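Pastdale Home & Table list
Re: mismatched chairs around a small round table?
November
Posted by Dzifa Alhassan

Gilang Tarigan wrote:

> Hi all, longtime reader, first time posting. We finally gave up on the
> big rectangle and bought a little round table, 27 inches across, white
> top. Now I'm stuck on chairs. My wife wants a matched set. I've got a
> blue armchair from my aunt, two odd dining chairs and a desk chair that
> I would really rather not buy a replacement for. Has anybody lived with
> a mix like that? Does it end up looking like a yard sale? And where do
> you put STUFF? Ours fills up with one cereal bowl and the mail.
>
> Gilang

Gilang, welcome! I have been living with exactly this kind of mix in our big shared room for a while now and I have opinions, so get yourself a coffee.

First, don't buy the matched set. At least not yet. We priced one when we got our round table (also white, skinny gold legs, I love those legs and I have kicked every one of them) and the cheapest chairs I could stand to look at were $142 each. Each! I closed the tab and went and looked at what we already had. That was a navy chair with a nice curved back, a gray upholstered one, a couple of woven rattan ones and the black office chairs that were never supposed to leave the desks but of course did.

What made it work for me was the rattan. The navy and the black together were pretty heavy, kind of like a waiting room, and then we dragged the rattan chairs over and the whole corner loosened up. One of ours has a gold wire frame and that picks up the gold on the table legs. I'd love to say I planned it. So if one of your odd dining chairs has any metal on it, try that one closest to the table and see.

The desk chair is going to be your trouble, I think. The tall ones stick up above everything and your eye goes right to them. I push ours back so it's behind the others when people come in. Casters on a hard floor also means it wanders. If your desk chair has a low back you may be fine.

As for stuff: yes. It's a problem. A round top has no corner to shove things into, so whatever you put down is in the middle of the party. I keep one flat square thing on ours and try to hold the line there. Everything else goes on a chair seat, and I know some people on this list will be horrified, but a chair seat is a perfectly good side table for a plate of fruit if you warn people before they sit. (Karthikeyan, I did warn you.) We also have a little white wire shelf standing on the floor behind the chairs and it takes the overflow when I remember it exists.

Couple of pictures so you can see how the mix sits. Strawberries and what looks like watermelon on the navy chair in the first one.

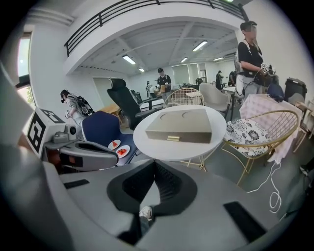 Rattan side: 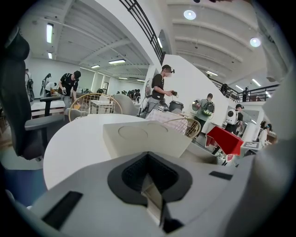
One more thing, about seat height. Measure before you fall in love with anything. My favorite chair in the house turned out to be a good bit lower than the rest, and with it pulled up to the table I felt like I was seven years old at Thanksgiving. A cushion fixed it, sort of. Your aunt's armchair might do the same thing, since armchairs tend to be low, and check that the arms clear the tabletop while you have the tape out. Mine don't all clear and I just angle those a little and pretend it's on purpose.

And tell your wife she can have the matched set if she still wants it after a month with the blue one. I bet she won't. Let us know what you end up doing, and send pictures of the cereal bowl!

Dzifa

Comments

Ajith Poduval
Fruit on the chair, I feel so seen. My kids sat on a plum once and we still have the chair. Gold legs are a pain to keep clean though, what are you using on them?

Dzifa Alhassan
Damp cloth and then a dry one. Nothing fancy, I'm scared of taking the finish off.

Brynhildur Hedegaard
I'll stick up for matched sets. I had 5 different chairs for years and every single guest raced for the same one. Bought a matching set secondhand and peace returned to the house.

Gilang Tarigan
Thank you Dzifa!! The arms do NOT clear. Going to try angling it tonight. One of the dining chairs has brass feet so it's getting promoted.

Contact the list owner | © Pastdale Home & Table list | Back to top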